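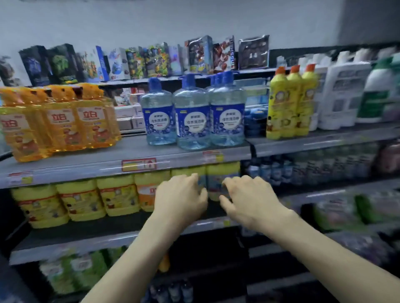
Cleaning products and boxed toys on the store shelves.

How to Throw a Birthday Party for Your Favorite Restaurant

By Stellan Magnusson

I love a restaurant anniversary! When Samero turned 9 this spring, a bunch of us regulars took over the back half of the dining room, ate far too much lamb, and finished the night with a singalong that went on until the kitchen had gone home. Since then I've had so many emails asking how we put it together that I figured I'd write the whole thing down, music and menu and all.

You don't need to own the place to do this. You only need to like it a lot and be on good terms with whoever runs the floor.

1. Talk to the owner first

Sounds obvious, but I know of two surprise parties that went badly wrong because the owner had booked a plumber for the same night. Go in on a slow afternoon, order a coffee, and ask. Thodoris Politis at Samero said yes before I'd finished the sentence (then spent twenty minutes telling me which tables were not to be moved under any circumstances). Settle three things while you're sitting there: the date, how many seats you can have, and whether the rest of the room stays open to the public. We kept the front open and I'm so glad we did. People who had wandered in for soup ended up dancing.

2. Find out the real opening date

Restaurants are hazy about this. There's the soft opening, the friends-and-family night, the night the license came through, and the official one in the paper. Pick whichever one makes the best story. Ours was the soft opening, in April, when the oven failed and everyone got cold plates and free wine.

3. Bring back the old menu

This is the best part, do not skip it! Ask if anybody kept a copy of the first menu. Thodoris had one in a drawer with a ring of red wine on it, and we chose four dishes from it to serve family style. Keep the choices small so the kitchen can cook in batches. If a dish was dropped for a good reason, leave it dropped. We brought back a squid ink custard out of pure nostalgia and most of it went back to the kitchen.

Print the old prices next to the dishes if the owner will let you. It gets a huge laugh, and it starts conversations between tables that would never have spoken.

4. Book music that fits the room

A big band in a small dining room is a terrible idea and I say that as somebody who has tried it. Two or three players is plenty. We had Marama Costigan on piano and Alby Dunstan on upright bass, playing quietly through dinner and then louder once the plates were cleared. Give them a meal and a proper break, and pay them what they ask.

Check the following before the night:
Where the nearest outlet is, and what else is plugged into it.
Whether the piano has been tuned (ours hadn't, so allow a week for that).
What time the neighbors start to complain.
If there's room to get a bass past the coat rack.

5. Make a songbook for the late session

After dessert, hand out a folded sheet of lyrics. Choose songs that people half know, with a chorus that comes around fast, and set the type large enough to read by candlelight. Flynn Cosgrove put ours together under the title Flolodari, a name he will not explain, and people took them home as souvenirs. Ten songs is enough. We got through seven and then sang the first one again, twice as loud.
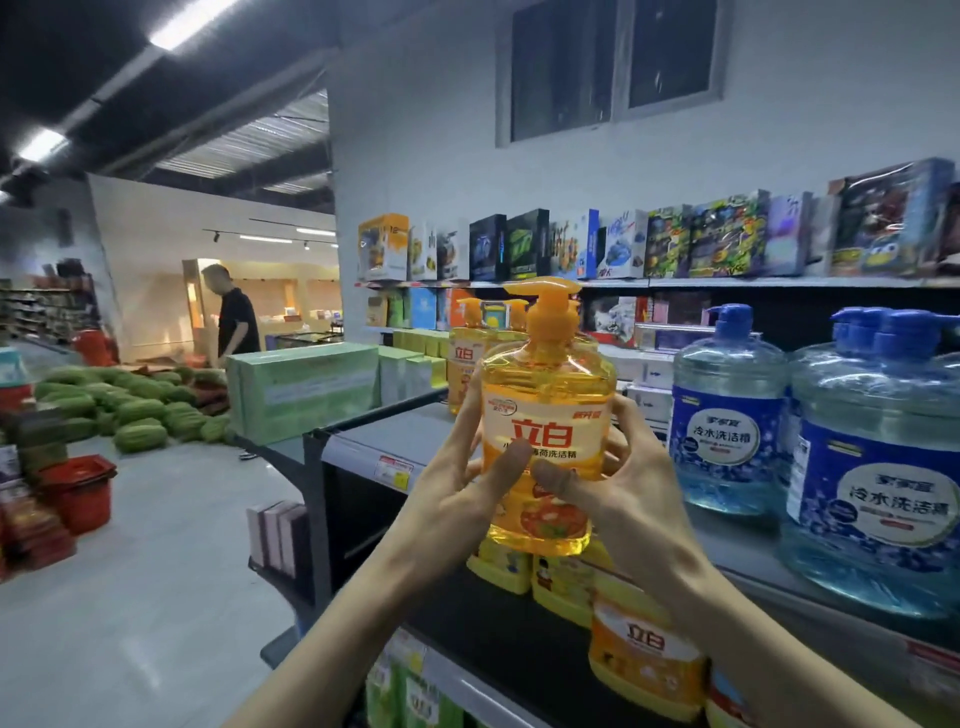
6. Keep the speeches short

One from a regular, one from the owner, and a toast to the kitchen with the cooks brought out to hear it. That's it! Put the toast between the main course and dessert, while everyone is still in their seats. If there are staff who have been there since day one, name them and get the names right. I wrote mine on my hand.

7. Leave something behind

We passed a guest book around all evening and gave it to Thodoris at closing time. A framed copy of the first menu would be lovely too, or a photo of the opening crew if you can track one down. Whatever you choose, hand it over at the end of the night when the room has thinned out a bit and the owner can finally sit down with a glass.

We're already planning number ten. Marama wants a horn section and I'm trying to work out where we'd put the trombone.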